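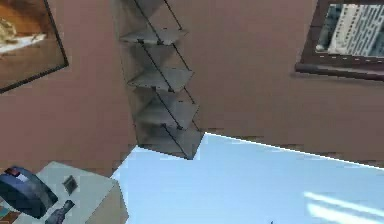

Gallery: Teaching by Remote Control in the Ellilby Apartment

Posted 10 September 2021

Home | Projects | Gallery | People | Contact

Over the summer we spent a lot of hours steering a robot around an apartment that exists only in software. One person wears the headset and holds the two hand controllers, the robot does what the hands do, and everything gets recorded so that a learning program can try to copy it later. The tool is called Madigan. Grorton, who make it, say a new operator can teach a household task in an afternoon. I have my doubts, and I've put them next to the pictures.

Shelf corner, side table and window

Pinkish-brown walls, a pale blue floor, a gray zigzag shelf unit with nothing on it, and a white high-rise outside the window. Visitors like the window. The learning program has no use for it that we have been able to find, and I would trade it for shelves that are easier to judge distance by.

The panels are see-through, or partly so, with thin dark edges. Try setting a cup on one of those by remote control. You can see the wall through the side pieces, you lose track of which edge is the near one, and you lower the cup into the air in front of the shelf. I did it nine times on my first morning. Ciarán Carroll has more patience than I have and his numbers were better, but he slows right down at the shelf too, and the program faithfully learns to slow down there. Whether it has any idea why is another matter. I don't believe it does.

The side table at lower left is the other regular stop. It has a few small things on it, including a dark one shaped like a bottle and lying on its side. A bottle on its side is a miserable object to pick up with controllers that give you no feel at all. You close the fingers and look, and then you close them a bit more and look again. Half of what goes into the recording is a person peering.

We recorded 401 demonstrations in July. I threw out 38 where the operator had plainly given up or the headset had lost track of a hand. A few more probably should have gone with them, and if you ask two of us which ones you'll get two lists. The published papers don't say much about this step. I'd like them to.

People ask why we don't teach by hand, meaning take hold of a real arm and push it through the motion. We've done that as well, on the bench upstairs, and for a single drawer or a single lid I think it is better. Your own wrist tells you when something is binding. Nobody can grab hold of a simulated arm, of course, and the bench can't be turned into an apartment, so remote control wins on convenience. I wish it were sold as that.
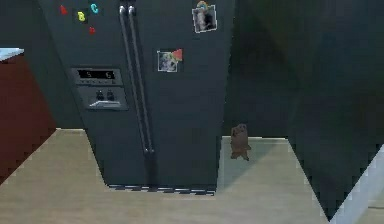

Ellilby Remote Handling Group

Kitchen side, with the refrigerator

Two long silver handles close together, dark doors behind them, and a dispenser recess to the left. The kitchen is where most of our arguments happen. "Open the refrigerator" sounds like one task. With handles set side by side like these, an operator has to choose left or right, find a grip without catching the neighboring handle, and back the robot away while the door swings. Three operators gave us three different ways of doing it. Average those together and you get a motion that none of them would have made.

The letter magnets and the two photos on the doors are decoration as far as our task list goes. I would like to see somebody move them between training and testing. Clarkby, our partner on the learning side, have agreed to try it, and I expect the score to drop more than they expect. We have a coffee riding on it.

Then there is the little brown bear on the floor to the right. Drive the robot back without looking and you may well run into it. Ciarán steers wide out of habit. I forget it's there. Both habits are now in the data, and the program can't tell the careful one from the lucky one unless we label them, so in August we started labeling. It is dull work and I'd recommend it ahead of any new headset.

Where the numbers stand

The trained program was given 684 attempts across all the tasks and finished 210 of them by our rules. Grorton's own checker was kinder, as it counts a door as open once it has left the seal. Ours wants it open far enough to take out a carton of milk.

I'm not against any of this. Remote control got people who had never driven a robot producing usable recordings by the end of their first week, and that is worth something. A week isn't an afternoon, though, and a rendered refrigerator doesn't have a sticky seal or a shelf of jars in the door that rattle when you pull. Until the same recordings get a real door open on the bench upstairs, I'd ask anyone borrowing a picture from this page to leave the word "solved" out of the caption.

Operators wanted for the next round. No experience needed, but bring your glasses if you wear them, and tell us beforehand if headsets make you queasy.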